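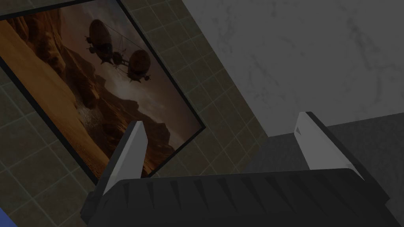
## Wrist camera view tilted against head camera, planner puts the arm in the wrong place

**Magdy Kettani**

Hi all! I'm pretty new to simulated robots, so go easy on me. I've got a two-armed robot in a furnished apartment (a Lultach scene, the stock one with the tall furniture) and I'm trying to get the right gripper to reach for things on top of the long cabinet. The head camera gives me good poses. The wrist camera gives me poses too, but when I convert them to the robot base they come out rotated, and then the planner happily sends the arm off toward the wall. The picture on the tiles comes in at a steep diagonal in the wrist view, and my first thought was that I'd messed up the camera mount. I went into the config and rolled the camera by 135 degrees, then by 34, just to see. The image looks different, the poses are still wrong. I've been at this for 9 evenings now and my roommate is sick of hearing the word "quaternion." What should I be checking?
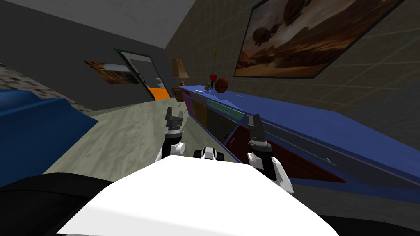
**Ecaterina Husar**

Put the camera roll back where it was before you do anything else! Your wrist camera rides on the last link, so whenever the wrist turns, the whole view turns with it, and a tilted picture frame says nothing about the mount. The head view is a much better place to sanity check, because both grippers are in it. Right now the fingers of the right one overlap the front edge of the cabinet top, so draw your computed gripper frame over that same head image and see if the axes land on those fingers. If they do, your arm kinematics are fine and you can stop staring at them. Then take one thing you can find from both cameras (I'd go for a corner of the big desert picture, it's flat and it never moves) and convert it to the base from each side. If the two answers differ by the same rotation at every arm pose, once you've written both in the camera's own axes, it's a convention problem. My money is on that. Renderers often have the camera looking down minus Z with Y up, and vision code usually wants plus Z forward with Y down. That's a half turn around X, and you apply it once, right next to the camera, before the wrist transform.

**Abdelkrim Bouazza**

Had this in Custberg. Updated to version 7 and it went away. Try updating?

**Lensa Mamo**

I'd second what Ecaterina wrote, plus one more thing to look at: timestamps. If you grab the wrist image and then read the joint angles a few steps later, you're pairing an old picture with a new arm pose. Hold the arm still for the test. If the error shrinks when it's parked and grows when it's moving, you've got that bug too. And check your quaternion order while you're in there (w first or w last), I lost most of May to that one.

**Magdy Kettani**

OK, roll is back to zero and the overlay lands right on the fingers, so the arm is fine. Wrist pose is off by exactly a half turn around X everywhere I park it. Adding the flip tonight, and I'll post the planner output after I've run it.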